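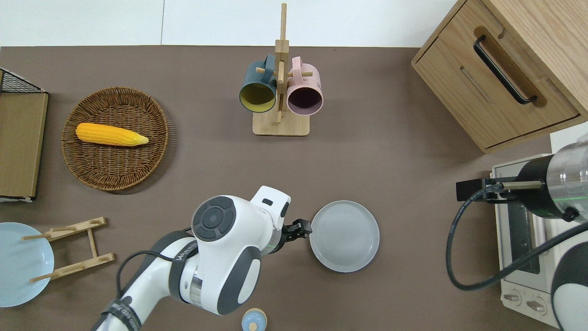 The Plates We Keep

When Naa Frimpong's grandmother moved into a smaller flat, the family had to decide what would happen to the contents of a kitchen that had fed four generations. The pans went quickly, and so did the good knives. The plates took most of a month. There were 143 of them, counting saucers, and Frimpong wrote them all down in a school exercise book before anything was wrapped.

"We thought we were sorting out crockery," she says. "Then my aunt picked up a side plate and wouldn't put it down, and we were in that kitchen until midnight."

Frimpong now runs a small shop in Wirnden that deals only in second-hand tableware. Most of her stock comes from house clearances, and most of her customers want to replace one broken piece. They arrive with a photograph on a phone or a fragment in a freezer bag. She keeps a list of what people are looking for behind the till, and some names have been on it for years.

A plate is one of the few household objects that most of us use every day and hardly ever choose. Many people start with what their parents could spare and add a boxed set when they move in with somebody. After that the cupboard looks after itself. Pieces get broken, others are left behind by guests, and one or two are bought on holiday and never used.

How a set comes apart

Sets do not wear out evenly. Dinner plates go first in most homes, as they are the largest and get handled the most. Cereal bowls come next. Saucers last almost for ever, and Frimpong has two crates of them at the back of the shop that she would gladly give away.

The damage usually happens at the sink or on the way to it. A plate that survives a fall onto a wooden floor may chip against a tap a week later. The weak point is the rim, and a thin, sharp rim will chip sooner than a thick, rounded one. This is why cafés and school canteens have long favoured heavy plates with a rolled edge. They are dull to look at and hard to kill.

Stacking does harm as well. The foot of a plate, the ring it stands on, is often left unglazed, and it will scratch the surface of the plate beneath if it is dragged sideways. Lifting the top one straight up costs nothing and saves the glaze. In a tall stack the bottom plate carries the weight of all the others, so a cupboard with two short stacks is kinder than one with a single high one.

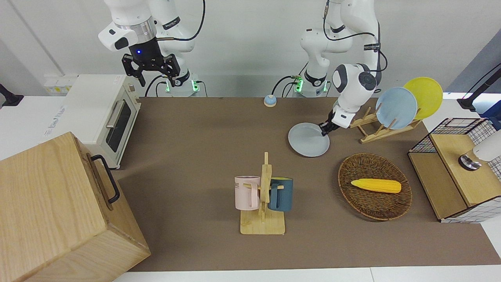
Stellan Nyberg spent 27 years in a pottery works before he retired to a house on the edge of the same town. He trained as a caster and finished in the glaze room, and he still turns over every plate he is served to look at the underside. His wife has asked him to stop doing it in restaurants.

Nyberg's view is that people worry too much about patterns and too little about shape. A deep well holds gravy and peas where they ought to be. A wide, flat rim gives the thumb somewhere to go. A plate without a rim, the sort that curves up all the way round like a shallow dish, is pleasant to eat from but awkward to carry when it is full.

"Pick it up with one hand before you buy it," he says. "If your wrist complains in the shop, it will complain at home."

He is also firm about size. Dinner plates have grown, and older kitchen cupboards were not built for them. Nyberg has known people to carry a new set home and find that the doors would not shut. He measures the shelf from the back wall to the inside of the door and takes off a finger's width. The plates he uses himself are 27 centimetres across, from a works range called Cerkido that was dropped before he retired. He has 2 spare, and has already told his daughter where they are.

The case for odd plates

For a long time, a matching table was a sign that a household was doing well. Wedding lists were built on it. A couple would be given a dinner service a piece at a time by relations who had agreed among themselves who was buying what, and the finished service lived behind glass and came out at Christmas.

That habit has weakened, and Frimpong sees the results every week. Complete services come in from clearances, often in perfect condition, and are hard to sell whole. Few people have room for a tureen. She breaks them up, and the dinner plates go within days.

Many of her younger customers mix on purpose. The trick, if there is one, is to hold on to a single thing in common. It might be the colour, so that every plate is some sort of blue or grey. It might be the size, which makes stacking easier. Frimpong's own table has nothing in common except that each plate came from a different house, and she admits that the stack leans.

The Cho, a lunch place a few doors along from her shop, buys from her twice a year. It opened with 32 plain white plates and lost a third of them in its first winter. The replacements were whatever she had that would fit the washer. Regulars now have favourites, and one man is known to swap with his neighbour if he is given the one with the pheasant. 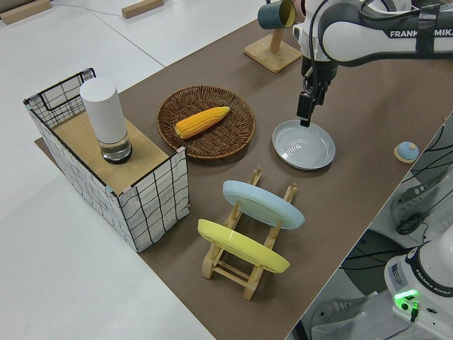 Chips, cracks and what to do about them

A chip on the rim is mostly a matter of looks, provided the edge is not sharp enough to cut. Nyberg rubs small ones down with fine wet emery paper and carries on using the plate. A crack is another matter. It lets in water and grease, and it will lengthen each time the plate is heated. He tests for cracks by balancing the plate on his fingertips and tapping the rim with a knuckle. A sound plate rings and a cracked one gives a short, flat knock.

Glue is fine for a plate that is going on a wall or under a plant pot. It should not be used on anything that will hold food, whatever the packet says about strength. Grey marks that look like scratches are often just metal left behind by cutlery, and a paste of bicarbonate of soda on a damp cloth will lift most of them.

Plates with gold or silver edges should stay out of the microwave, and are better washed by hand. Very old pieces with worn or flaking decoration are best kept for show.

Frimpong's aunt did keep the side plate. It is cream with a green line, from a maker called Kindus, and it has a chip at the edge that was there before anyone in the family can remember. She has her toast on it. The rest of the set was shared out between five households, and the exercise book is in a drawer at the shop, under the list of things people are still hoping to find.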